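Notebook, September, wet lab side
Conditioning of the new hardness standards, second attempt

Started 08:40. Stock solution made up again from the dried carbonate, as the first lot was weighed before the dish had cooled and the reading drifted while I watched it. Oven overnight at 105, desiccator for the rest of the morning, then weighed twice. The two weighings agreed to the last figure, so I have used the mean and not looked any further.

Dissolved in the smallest amount of dilute acid that would take it, boiled gently to drive off the gas, cooled, brought to neutral and made up to the mark. Working standard is 100 mg/l as calcium carbonate. Label on the bottle is Nina B. Nina A has been poured away, so please strike it off if you find it on an older sheet.

Titrated the Ernport tap sample first, being the one we know best. End point was slow. The indicator went from wine red to a muddy purple and sat there for several drops before it cleared to blue. Same behaviour with the Brosby borehole water, slightly worse. Checked the buffer: pH was low, and the bottle had been left with its cap loose. Fresh buffer made up in the hood, old one disposed of.

With fresh buffer the Ernport end point is sharp to a single drop. Brosby is better but still drags. I suspect iron, or possibly copper from the sampling tap. Will try a masking agent before blaming the titrant.

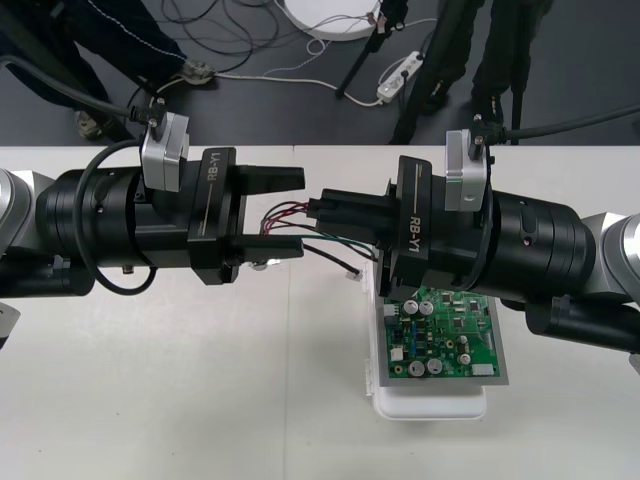

Comment added to the draft from the Trindavska side: before reaching for a masking agent, run the Brosby sample diluted one to one and see whether the drag halves. They had the same muddy purple on their own borehole last winter and lost a fortnight to copper, when the trouble was carbonate coming down during a slow titration. Their advice is to acidify, boil, cool, then titrate inside five minutes of adding the buffer.

Fair point, and cheap to test. Done after lunch. Diluted sample still drags, though less. Acidified and boiled sample gives a clean end point with no masking agent at all. Copper not ruled out but no longer needed to explain anything.

Conductivity on the Brosby water, undiluted, 25 degrees: 1055 microsiemens per cm. Ernport tap for comparison: 766. Cell constant checked against the potassium chloride standard beforehand, no adjustment made.

Changes to the method sheet:
Acidify and boil all borehole samples before titration.
Buffer to be made up monthly and dated on the shoulder of the bottle.
Titrate within five minutes of adding buffer.
Blank to be run with the same boiled water, from the same flask.

Still to do: repeat Brosby in triplicate from the second sampling bottle, which is in the cold room on the lower shelf. Burette 2 has a weeping tap and needs regreasing before anyone uses it for this. Indicator is nearly finished, enough left for the repeats.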